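Notes from the Toy Library: Spring Hours, the Sorting Backlog and What We Can Take

The toy library at Bellel Hall goes to its spring hours at the start of February. We will open at 10 in the morning and close at 3 in the afternoon, and the late session on the first week of the month stays as it was. The side door on Chuensuk Lane is the one to use. The front steps are still closed while the railing gets replaced, and Hiltton, who are doing the work, have told us they expect to finish before the end of the month. If you come with a stroller, ring the bell and someone will bring the ramp down.

Membership

We now have 77 member families, up from 73 when the last newsletter went out. Welcome to the four new ones. The yearly fee has not changed. If you joined last spring, your card is due for renewal, and you can do that at the desk or by dropping the form in the mailbox. Please write your phone number clearly. Marwan Sabbagh does the reminder calls and has spent a good part of the winter calling wrong numbers.

Loans are still three weeks, with one extension if no one is waiting. Large items, meaning the play kitchen, the train table and both climbing sets, can't be extended. The waiting list for the train table is long and we would like people to get it in the same year they ask for it.

Donations

We got a lot of donations after the holidays. Thank you. The back shelves are full and we have started a second row on the floor, so for now please call before you bring anything large.

What we can use: wooden puzzles with all the pieces, board games in English or Spanish, dress-up clothes that have been washed, pretend food, and anything with wheels that a toddler can push. We are short on toys for children under two.

What we can't use: stuffed animals, car seats, helmets, anything that takes button batteries, and anything that has been recalled. Please check before you drop off. Prapai Rattanakul keeps a binder of recall notices at the desk and is happy to look something up for you over the phone.

Building bricks

Bricks come in more often than anything else and take the most time to get onto the shelf. They arrive in shopping bags, in pillowcases, once in a soup pot. Every batch gets dumped out, picked over and split by system, as the big ones for small children can't go out in the same tub as the small ones. Then they are washed in a mesh bag in warm water with dish soap, rinsed, and spread on towels overnight. The hollow undersides hold water for a long time, so if you wash bricks at home, lay them open side up for the first hour, then flip them and give them a shake.

We don't put bricks in the dishwasher any more. The batch we did last fall came out with a few that no longer fit anything. Please don't do it with borrowed sets, either.

Tubs go out by weight, so you don't have to account for each piece when you return one. A few missing is normal. If you find a handful under the couch after you have brought the tub back, drop them in the jar by the desk. If a brick has been chewed or cracked, put it in the bag tied to the handle and we will swap it out.

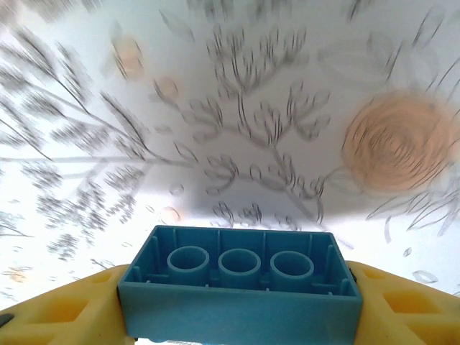
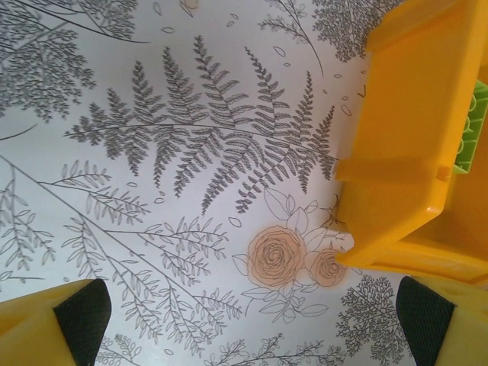
The next sorting evening starts at 6:30 in the downstairs room. Come for as long as you like. Children are welcome if they are old enough to be around small parts. Efren Abella is bringing soup and Amos Dunleavy will have the coffee on. We could use more shallow trays, the kind you would put under wet boots, and old bath towels that you don't need back.

Repairs

Gilberto Ayala has fixed the marble run, the cash register and one of the two scooters. The other scooter needs a front wheel that the maker, Vudach, doesn't sell separately. If you have one in the garage with a good wheel and a bad everything else, please let us know.

The repair shelf is to the left of the desk. Put a note on whatever you leave there saying what is wrong with it. "Broken" doesn't help much. "Left drawer sticks" does.

Overdue items

We are missing the doctor's kit with the red case and the big floor puzzle of the ocean, which has 100 pieces. There is no late fee on either one. Leave them inside the side door at any time we are open and we will mark them returned.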